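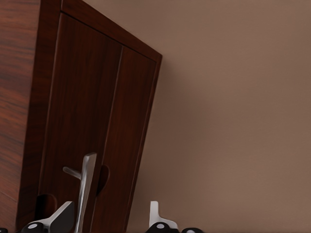 Cabinet door task in simulation, gripper open near the handle.

Working group on test practice for door and drawer tasks
Minutes, May meeting

Present: Reiko Koyama (chair), Yasuo Mizuno, Fumiko Tamura, Kohei Morikawa
Apologies: Miyuki Onishi
Start: 2:10 p.m.

1. Previous minutes
Accepted with one correction. Tamura had asked for the Allard draft to be "looked at," and the minutes had her supporting it. She did not and does not.

2. What counts as a success
The Wendt draft counts a run as passed once the door has moved. Mizuno said a door can move because an arm bumped it, and he would not sign anything that scores a bump as an opening. Morikawa replied that a stricter rule makes old results hard to compare. Koyama asked whether the old results were worth comparing. No answer was recorded.
Agreed: a pass needs a grip on the handle, then the opening angle, then a release. The angle is left blank until item 5 is settled.

3. Simulated runs
Trivow reports 2374 simulated runs and counts 2344 as passed. Tamura noted that the 30 failures come with no logs and the passes with very few. She does not see how anyone outside the company could check the figure. Morikawa thought the number was probably fine. Tamura said "probably fine" is what the standard is supposed to replace.
Agreed: no simulated pass rate goes into the guide unless the cabinet model, the start pose and the contact settings are published with it.

4. Real hardware
Plundora has offered 198 runs on real cabinets. Mizuno asked who picked the cabinets. Plundora did. Koyama will ask for the ones they left out.
Morikawa proposed a minimum of 10 real runs per handle type. Mizuno called that a number chosen for its roundness. Kept as a placeholder, marked as such in the draft.

5. Handle types
The draft lists bar, knob and recessed pull. Tamura wants separate entries for fronts that carry a bar and also have a cutout in the wood, as a gripper could use either one and the score sheet doesn't say which was meant. Not settled. Onishi has the measurements, so this waits for her.

6. Actions
Koyama: write to Plundora.
Tamura: wording for item 3.
Mizuno: redraft the pass rule, one page at most.
Morikawa: ask Trivow for logs again.

Closed 3:45 p.m. Next meeting when Onishi is back.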